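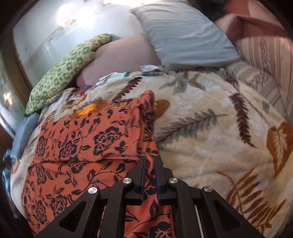 세이브 파일이 또 날아갔는데 이것도 게임의 일부냐는 한 테스터의 문의가 이번 달에도 어김없이 들어왔습니다. 아닙니다. 버그입니다. Mevurwood의 저주는 플레이어의 하드디스크까지 미치지 않도록 설계했습니다. 0.28 패치에서 고쳤으니 업데이트 후 다시 시작해 주세요.

자주 묻는 질문

Mevurwood는 어떤 게임인가요?
망해 가는 숲속 영지를 물려받아 조금 더 천천히 망하게 하는 턴제 전략 게임입니다. 한 판은 200턴이고, 대부분은 그 전에 끝납니다.

출시일은 언제인가요?
작년에는 6월이라고 답했습니다. 올해도 6월이라고 답하고 싶지만 팀 내에서 말렸습니다. 정해지면 이 페이지에 적겠습니다.

세력은 몇 개인가요?
현재 둘입니다. 상인 도시 Kotitz는 돈이 많고 군대가 없으며, 북쪽의 Hjaltested는 그 반대입니다. 둘을 동맹으로 묶으면 돈도 군대도 사라지는 현상이 있는데, 이건 의도한 것입니다.

이벤트는 얼마나 들어 있나요?
베타 기준 473개입니다. 그중 454개는 한국어 번역이 끝났고, 나머지는 영어로 나옵니다. 영어 문장이 갑자기 튀어나와도 고대어 연출이라고 너그럽게 해석하지 마시고 그냥 기다려 주세요.
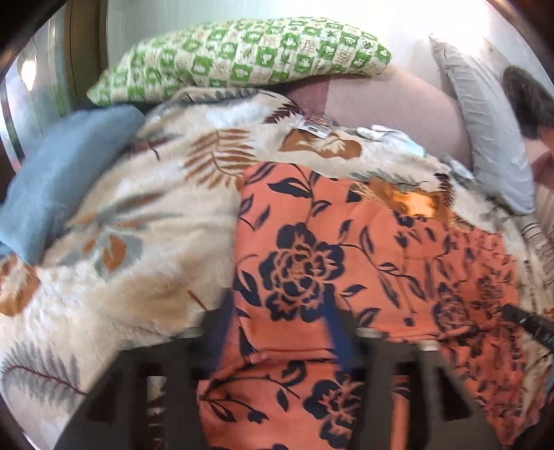

남은 번역은 대부분 후반부 이벤트라서 영지를 초반에 말아먹는 분들은 차이를 못 느끼실 겁니다. 통계를 보면 꽤 많은 분이 여기에 해당합니다.

난이도를 낮출 수 있나요?
설정에서 '자비'를 켜면 됩니다. 첫 겨울의 식량 소모가 줄어듭니다. 두 번째 겨울은 그대로입니다.

모드를 지원하나요?
자체 엔진 Furnen은 이벤트와 유닛 수치를 텍스트 파일로 읽습니다. 메모장으로 고칠 수 있고, 메모장으로 망가뜨릴 수도 있습니다. 수정 전에 data 폴더를 복사해 두세요. 모드를 켠 상태의 오류 보고는 읽기는 하지만 답장은 늦습니다.

멀티플레이는요?
계획에 없습니다. 턴 하나에 20분씩 고민하는 게임을 여럿이 하면 우정에 무슨 일이 생기는지 사내에서 이미 확인했습니다.

버그는 어디에 신고하나요?
메인 메뉴의 '탄원서' 버튼을 누르면 로그가 자동으로 첨부됩니다. 몇 턴째였는지, 직전에 무엇을 눌렀는지 적어 주시면 됩니다. "안 돼요"만 적힌 탄원서는 게임 속 영주와 같은 방식으로 처리합니다.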